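Speaker notes: Hanging storage on rail-framed benches
Orach workshop day, 2022-09-13
Slot: 18 minutes including questions

Start with the claim and leave it up while people sit down. Anything stored on the tabletop takes surface away from the work. Anything stored in a drawer gets bought twice. The walls of a bench enclosure are usually bare, and they are within arm's reach.

Definitions, quickly. By enclosure I mean a bench with a back wall and two side walls, open at the front, with metal profile at the corners and at least one horizontal rail. The Surnel benches fit this, and so do the older Hakard ones once the shelf is taken off. Free-standing tables are out of scope. If someone asks about pegboard, defer it to the end.

Next point, rail height. A rail high on the back wall suits things that are needed once or twice a day. A lower rail on the side wall suits things that are picked up constantly. Reaching over the work to get to the back wall is slow and knocks things over, so frequent items go to the side. Say this twice. It is the part people get wrong when they go home and fit their own.

Basket types. Two are worth the time:

Hook-on. Tabs along the top edge drop over the rail. No tools, moves sideways, comes off for cleaning. Lifts off by accident if pulled upward from the front.

Tied. Zip ties through the top of the mesh and around the rail. Stays where it is put. Needs cutters to move, and the ties have to be replaced each time.

Load. Our own limit at Siddiqui was 70 ounces for a hook-on basket, after weighing what people had put in them. The heaviest was 40 ounces over that. Do not present this as a standard. It was one room and one pattern of hook.

Pause before the bench slide. Let them look at it, then talk about the two baskets only.
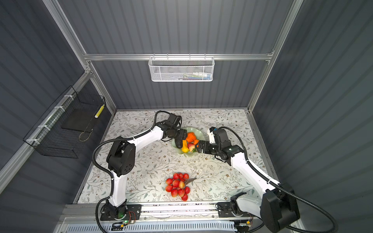
Saqib Bangash disagreed with me on the zip ties when we went through a draft of this. His view was that ties are a temporary fixing that everyone treats as permanent, and that two screwed clamps would cost little more and survive a change of layout. He also wanted the tall items out of open baskets altogether. I accept the first point for benches that get rearranged. On the second, I would keep a roll standing upright where it can be grabbed with one hand.

Back to the slide. The white basket hooks onto the center of the back rail and holds small items. The black one is tied to the lower rail on the left and takes a flat board, leaning, with a roll standing near the front corner. The small things show only faintly through the mesh. For small parts I would add a label on the front face, large enough to read from the stool.

Table covering. A cloth is quieter than a bare top, and a dropped screw does not bounce as far. Against that, a printed pattern hides small parts. The leaf print on the slide is fairly open, with plenty of white between the branches, so it is a mild case. For sorting work, use a plain cloth or put a tray on top.

Corrugated walls. The ribs leave gaps behind anything flat, so adhesive hooks hold badly. Fix to the rail. Skip this paragraph if running late.

Parts list is on the handout. The rail clip is item 511 in the Hakard order sheet; the number changed in November, so check before ordering.

Questions likely to come up:

Cleaning. Hook-on baskets come off and get rinsed. Tied ones get a brush.

Cable routing. Separate talk. Keep cables off the basket rail if possible.

Pegboard. Fine on a flat wall.

Collect the sample baskets from the front row before the break.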